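How to prepare a folding station for a two-arm robot, and for the people next to it
Posted by Triin Dzene, updated 17th May

At Surum we wash and fold sports clothes for clubs and small hotels. In July we moved one part of the folding work to a robot with two arms. This page is for workplaces that plan the same change. I write only about preparing the station and the shift. For the software, please read the manual of your supplier.

Step 1. Choose one kind of item

Do not begin with the whole laundry cart. We began with red and white sportswear, which comes to us in large quantity and is easy to see on a gray surface. Towels came later, and bed sheets are still folded by hand.

Before the first day, ask your folders which items they dislike most. We did not ask, and we had to change our plan after 2 weeks. The people were happy to give away the small jerseys, but they wanted to keep the shirts with buttons, because there they can see missing buttons and stains.

Step 2. Give the arms a soft surface

A hard table was not good for us. With a padded surface the fingers can go down to the cloth with less risk of scratching. Use one plain color, and take away everything that does not belong to the task. Put down one garment, crumpled as it comes, and let the arm take it by a corner.
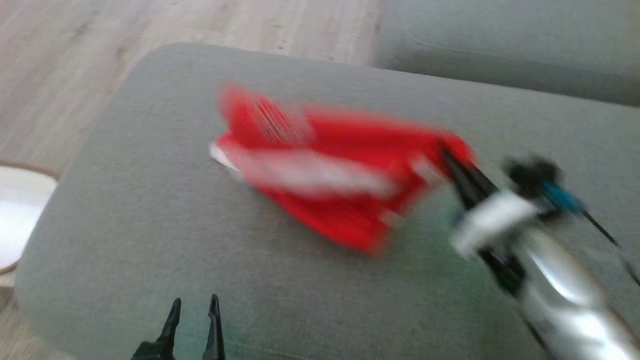

Bermúdez writes that in his laundry the corner was also the difficult part, and that his people became nervous when they had to stand and watch every try. He advises giving the operator a second small task close by, such as sorting socks, so that the waiting does not feel like an exam.

I agree with him and we do it now too. But the second task must be one that can be stopped at any moment. Ironing is not suitable.

Step 3. Decide who may stop the robot

Everybody who works near the station must be allowed to stop it, also the person who came yesterday. Write this on paper and hang it at eye height. Then practice it. Each of our 12 folders pressed the stop button during training, and nobody had to explain why.

Keep your hands out of the work area while the arms have power. If a garment is caught, do these things in this order:

1. Press stop.
2. Wait until both arms are still.
3. Open the gripper from the panel.
4. Take the garment out and check the fabric for holes.
5. Write one line in the shift book.

Step 4. Look at how the two arms share the work

One arm can hold the garment while the other is open and free. New operators often think that the free arm has a fault, and they press restart. Explain this on the first day. At our place it cost us many restarts before we understood the reason. 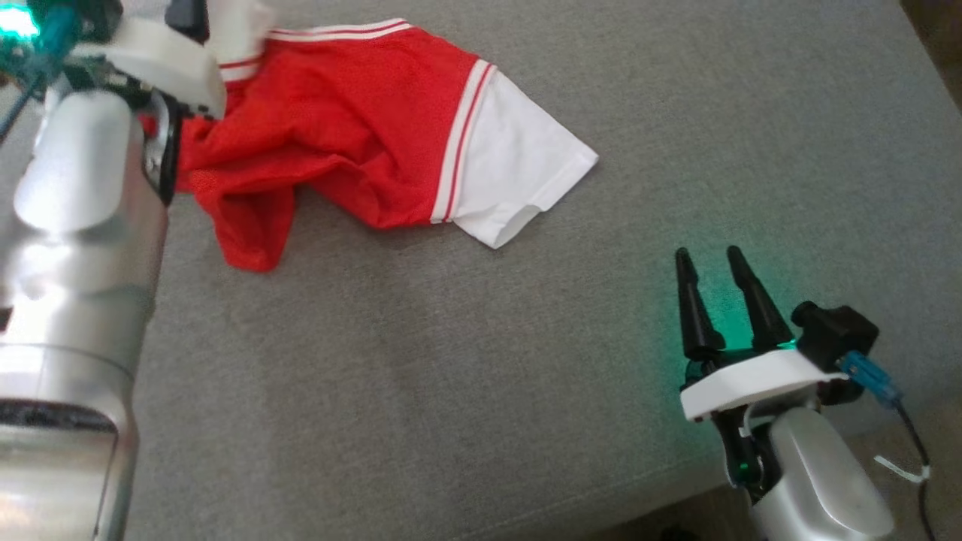

The shift book helps here as well. Ask the operator to write which arm was waiting and for how long, in simple words. After a few shifts you will see if the same problem is coming back, and you can send the pages to the technician. Ours is from Fitent, and she prefers the handwritten pages to our phone calls.

Step 5. Change the shift plan, and say it aloud

The biggest change for us was in the talking. Four people used to stand at one table and fold together. Now one person stays at the station and the others are at the packing shelves. Two colleagues told me that they felt alone. We now change places every 2 hours, and the breaks are common for all.

Tell people early what happens with their hours. We promised in writing that no contract becomes shorter in the first year. The operator also gets a higher hourly rate, the same as for the press machine. 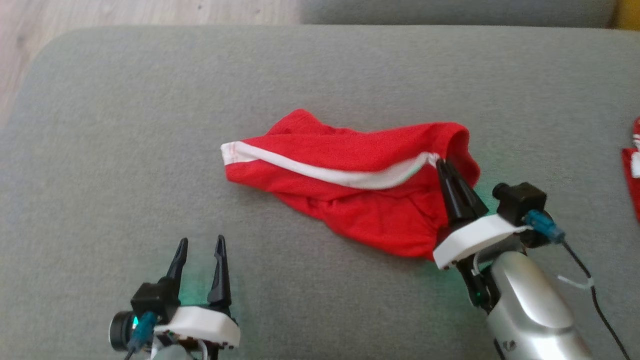
Gripper closed on a red garment with a white stripe, station at Surum.

Step 6. Check after the first month

Sit down with the operators, without the supplier. Our list had 13 points, and most of them were small: the chair was too low, the panel text was too small, the cart stood in the way. We repaired the chair and the cart the same day. The panel text is still waiting for an update.

If you have experience from another kind of laundry, please write to me through the contact form. I would especially like to hear from someone who has tried it with work trousers.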